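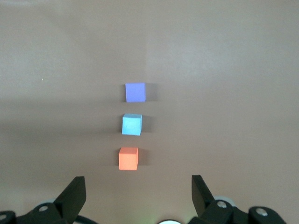

Skeseck brings its dyed sailcloth to the old Koster building

I've been going on about Skeseck to anyone who'll stand still since I first saw one of the big sailcloth pieces hanging in a stairwell in Malstead, so you can imagine the noise I made when the email came through. There's a new solo show on the way! It opens in February at the Sotach gallery, which has taken over the ground floor of the old Koster building, and it's the biggest showing of the work so far, with 28 pieces across three rooms.

If you haven't come across Skeseck before, the short version is this. You take old sails (proper ones, patched and salt-stained, with the numbers still stitched on), you unpick them, you dye them in long baths of walnut and madder, and then you sew the panels back together in an order that would never catch any wind. The results are enormous and a bit wonky and I love them. Up close you get all the little repairs, some of them darned in three different threads by whoever was on board at the time. From across the room they look like fields from a plane window.

The new show is called Slack Water and it's a bit of a departure. Nine of the works are on paper, which I wasn't expecting at all. They're rubbings taken from the seams of the sails before they were unpicked, done in graphite and then washed over with whatever was left in the dye bath. I got a peek at two of them when I dropped in during the hang and they're lovely, quiet things, much smaller than the textiles. I suspect they'll be the first to sell. One has a row of eyelets running down the side that has come out almost silver.

The main room is given over to a single piece made from 13 sails, all from the same boatyard, and it goes up one wall and halfway across the ceiling. The gallery had to put in extra fixings for it, and when I was there they were still arguing (nicely) over whether the bottom edge should touch the floor. I'm firmly on the side of letting it touch. There's a bench to sit on underneath, and my advice is to use it, as the colour changes quite a lot once your eyes settle – what I'd taken for plain brown had a good deal of plum in it.

There's a print too, for those of us without a spare ceiling. It's a two-colour screenprint in an edition of 300, taken from one of the seam rubbings, signed and numbered and sold from the front desk while the show is on. I've already asked for one to be put by, and no, I haven't worked out where it's going to hang. The hall is full. The landing is nearly full.

A word on getting in: the entrance is round the side of the Koster building, through the green door, and not the grand steps at the front, which I climbed twice before reading the sign. Entry is free and there's no need to book for a normal visit. The opening evening starts at 6.30pm and you do need to put your name down for that one, which you can do by ringing the gallery or popping in. Drinks are included, and there'll be a short talk about the dyeing at 7.15pm, with a few scraps of sailcloth passed round so you can have a feel.

I'll be there on the night, most likely on the bench – come and say hello if you spot me. I'll put up a longer piece with my favourites once everything's on the walls and I've had a second look at those rubbings.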